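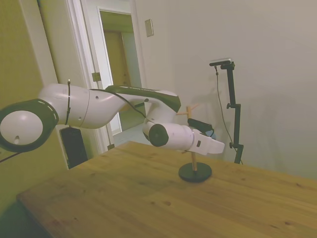 Policy does well in validation but misses the peg on the real arm. Is my wrist view the problem?

Asked by Jaanus Jõgi
August 29, 2026
Tags: imitation learning, camera placement, evaluation

Hello all. I try to repeat a result from our group's January report, where a policy is trained from demonstrations with one fixed camera and one wrist camera. The task is to hang an object on a peg stand. I recorded 400 demonstrations over 4 days, all by teleoperation and all by me.

The validation loss is lower than in the report. But on the real arm the policy often stops a little before the peg, waits, and then makes small movements left and right until the time limit. When I start the gripper close to the stand it is much better.

What I checked already:
The time stamps of both cameras and the joint states agree.
The image size and the color order are the same in training and in running.
The action scale is correct, because replay of a recorded demonstration follows the same path.

My validation set is 7 percent of the frames, chosen at random. I did not move the fixed camera after the recording. My question is, should I change the wrist view and record everything again, or is there a cheaper test which I can do first? I would like to avoid four more days of this.

2 answers
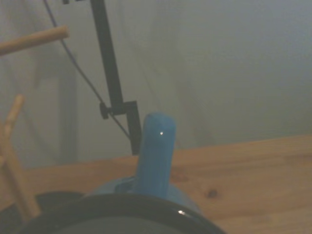
Veronika Borbély

Please do not record again yet. I think you have two different questions mixed here, and one of them costs nothing to answer.

First, the validation number. You split by frames. This means that a frame in your validation set has neighbors in the training set which are almost the same picture, with almost the same action. A low loss then tells you very little. Split by whole demonstrations, and if you can, keep one complete recording day out. I made the same mistake in the Vurska project and our nice curve became much less nice after the correction.

Second, the wrist view. Look at your own wrist frames in the moments before the policy stops, and ask if you could decide the next movement from this frame alone. In the view I put with this answer, the wooden rods are at the left side and the lower one is blurred, while the bottom edge is taken by a black rim and a blue knob in front of the table. A person can still guess where things are. For a network that sees a small copy of this picture, the place of the rod tip may be only a few pixels. If your frames are similar, the policy must take the precise part from the fixed camera, and there the arm can cover the pegs when it comes near.

A cheap test is to train the same policy three times: with both cameras, with only the fixed one, and with only the wrist one. Use the same seed and the same split by demonstrations. Then run each on the arm from the same start positions, mark them with tape, and mix the order so you do not test one policy always in the morning – light from a doorway or window changes more than one thinks.

If "both" is not better than "fixed only", the wrist view gives no help and you have a reason to move the camera. If "both" is clearly better, leave the camera alone and look at the data. The stopping you describe can also come from pauses in the demonstrations. Many operators wait just before the peg to check the alignment, and the policy learns to wait too. Plot the gripper speed against the distance to the peg and you will see it fast.

Comment by Jaanus Jõgi
Thank you, this is very clear. I plotted the speed and yes, I make a pause almost every time near the stand. I will cut these frames and do the three trainings. The new split also gave a higher loss, so that part is confirmed.

Comment by Veronika Borbély
Good. Cut the pauses but keep the slow correction movements – the policy needs those.

Finn Engelhardt

Had same problem, used a shorter action chunk and it went away mostly. Try 6 steps. Also more data always helps.

Comment by Lutz Ackermann
Shorter chunks can make the waiting worse if the pauses are in the data. I would try this only after the frames are cut, and change one thing at a time. Otherwise he will not know which change did it.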